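Drarkow (software)

Drarkow is a software package for estimating the opening width of two-finger grippers from camera images. It is used mainly with hand-held grippers, where a person moves the tool and the recorded motion is later used to train a control policy for a robot arm. The first public version was released on 2020-02-27.

History

The work on Drarkow was started by Valtteri Savolainen and Comfort Amoah at Venside, a small engineering office. Their earlier tool, named Lūse, read the width from a sensor in the handle. The cable of this sensor broke often, and the readings had to be matched in time with the video afterwards. Savolainen proposed to take the width directly from the picture, so that only one source of data was needed.

Adom Tetteh joined the project before the first release and rewrote the part which finds the fingers. The old part compared each image with a stored template and failed when the light in the room was changed. In October of the same year the calibration program was separated from the main package and received its own name, Ustunley.

Method

The program works in three steps. In the first step it looks for the fingers in the lower part of the image, where they normally enter the view. In the second step it fits a straight line to the inner face of each finger. In the third step the distance between the two lines is changed from pixels to millimetres with the help of a calibration table.

The table is made by the user once for every gripper. The fingers are set to 23 known widths between closed and fully open, and an image is stored at each of them. Values between these widths are interpolated. If a finger is replaced or the camera is moved, the table must be made again.

A filter smooths the result over time. It can be switched off, which is recommended for short and quick grasps, as the smoothing makes the moment of closing appear later than it was.

Testing

The developers tested the package on a set of 2466 labelled images. Afia Asante prepared the labels and also wrote the guide for labelling, which is distributed together with the source code. The set contains 300 images with the fingers above plain surfaces. In these the fingers are easy to separate from the background, but their shadows may be taken for a part of the finger.

Limitations

Dark fingers in front of a dark background remain difficult. The program then gives a low confidence value and keeps the last accepted width. Soft pads are a second source of error, because their faces bend under load and the fitted line no longer follows them. A correction for soft pads was suggested by Jonas Zwahlen, but it is not included in the standard version.
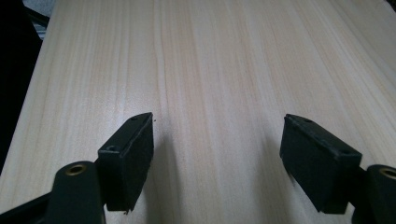

Open gripper fingers with black pads over a light wooden board. Shadows lie on the wood near both pads.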